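Paralegal, Workers' Compensation (full time)
Bielecka Law Office, Kunlow

Bielecka Law Office represents injured workers before the state compensation board and, on appeal, in the courts. We are filling one paralegal position in our Kunlow office. The position reports to the supervising attorney for compensation claims and supports two attorneys.

Scope of the position

The paralegal carries a caseload of 140 open claims from intake to award, settlement or dismissal. Claims come mostly from warehousing, food packing and home care. A smaller share involves repetitive motion injuries, where the date of injury is often disputed and the medical record runs over several years.

Duties

Open new claim files after the attorney has accepted the case, and run the conflict check before any document is requested.
Request medical records, wage statements and employer incident reports. Track each request and send the second notice when the first one lapses.
Prepare medical chronologies with page references to the indexed record.
Calculate average weekly wage from payroll data, including overtime, second jobs and seasonal breaks. All calculations are checked by an attorney.
Draft claim petitions, hearing requests, subpoenas and exhibit lists.
Enter deadlines in Clollix, our case management system, on the day the triggering document arrives.
Schedule depositions and independent medical examinations, and confirm interpreters.
Answer client calls about status. Questions that call for legal advice go to an attorney.

The paralegal does not negotiate with carriers and does not attend hearings alone.

Requirements

A paralegal certificate, or an associate degree in any field with experience in a law office.
Two years of work on injury, disability or compensation files. Work on the carrier side counts in full.
Ability to read treatment notes, impairment ratings and work restriction forms without a glossary.
Working knowledge of spreadsheets, including formulas across sheets.
Accurate typing and clear written English. Spanish or Polish is useful but not required.

Experience with Clollix is not required. New staff complete the vendor's basic course in the first two weeks, on paid time.

Hours and pay

The position is based on 173 hours a month, Monday through Friday, with a start time between 7:30 and 9:00. Overtime needs prior approval and is paid at the statutory rate. Pay is hourly and depends on experience — the range is given to each applicant at the first interview. Benefits include health and dental coverage, paid holidays, and a retirement plan after six months. The office pays for one continuing education course each year and for notary renewal.

The work is done on site. Every second month the paralegal spends one day at our records storage unit in Maltarside, where closed files are boxed and logged. Mileage is reimbursed. Boxes can be heavy, and a cart is provided.

How to apply

Send a resume, a cover letter of one page, and a writing sample of no more than 2000 words. A medical chronology or a fact summary is preferred. Remove all client names and claim numbers from the sample; samples with identifying information will be deleted unread. Applicants who are selected will take a timed exercise in our office, consisting of one wage calculation and one short record index.

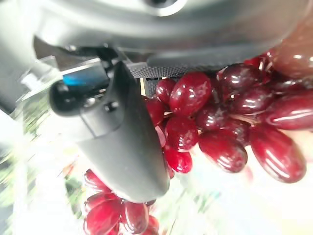 Kunlow, 4 July 2018

The position is open until filled. Applications are read in the order received. Former clients of the office may apply once their claim has been closed. Bielecka Law Office is an equal opportunity employer, and requests for accommodation during the timed exercise should be made when the interview is scheduled.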